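Home | News | Projects | Press | Contact

Category: Press releases, Reuse and Repair

Esarow opens keyboard reuse program for community classrooms

Esarow will begin handing out compact wireless keyboards to adult learning classrooms in August, the company said Monday. The keyboards come from the Ganero tablet loan program, which closed earlier this year. They will go to 7 classrooms run by Hakim, a local provider of evening computer courses.

Most of the boards are pink, and there are mint green ones as well. All are small enough to share a desk with a tablet and a notebook. Sorting takes place on a marble table with a jungle mural behind it, elephants and rabbits included.

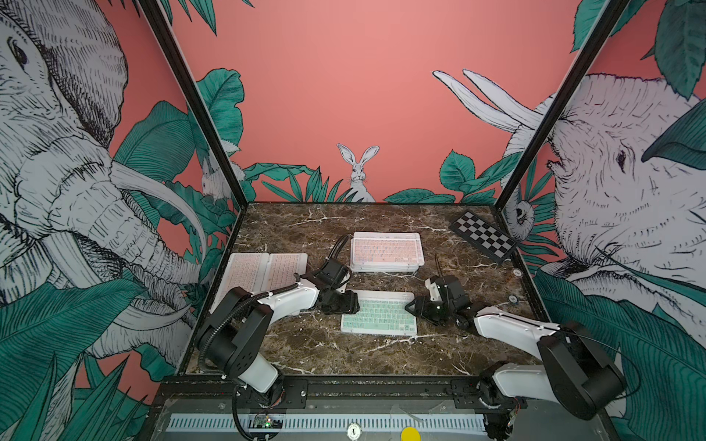

How the keyboards are sorted

Keyboards are laid out side by side or stacked by color, then gone over one at a time. Each board gets a simple grade. Grade 1 boards need only a wipe. Grade 2 boards need a full cleaning of the keys and rim. Grade 3 boards have keys that stick or do not respond, and these are kept for parts.

"Pink shows everything," said Lina Majali, who runs the program for Esarow. "A board can work perfectly well and still look like it spent a year in a school bag. People type more happily on a clean one, so we clean them."
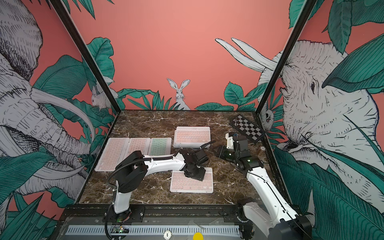 Every board is paired with a tablet and tested key by key before it is packed. Boards that drop the connection during a test are set aside and tried again the next day. A printed card with pairing steps goes into each package, in large type, and a spare copy is sent to the course teacher.

Wear varies a good deal from one board to the next. Some have dark smudges on the space bar and scuffs along the edge of the white case. Several have small blue labels for Android, Windows and iOS on the Q, W and E keys, and the printed card will explain how to switch between them. 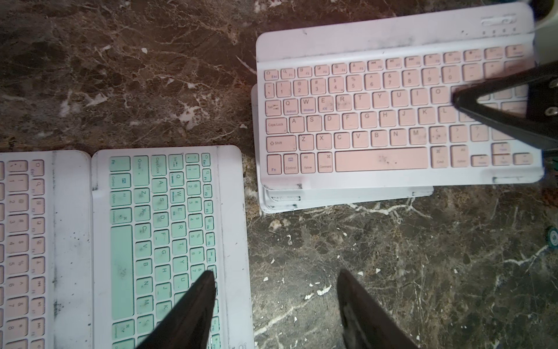

Deliveries will be made in sets of 23, one set to each classroom, with the first going to the Kemov building. Classes there start at 6 p.m. Teachers may ask for a mix of colors, though Esarow cannot promise an even split.

Classrooms will keep the keyboards at no charge. Boards that fail later can be returned to Esarow in the same packaging, and a replacement will be sent while stock lasts.

Course providers who would like to be added to the waiting list can write to Lina Majali at the Esarow press office.

Last updated: Monday, 3:00 p.m.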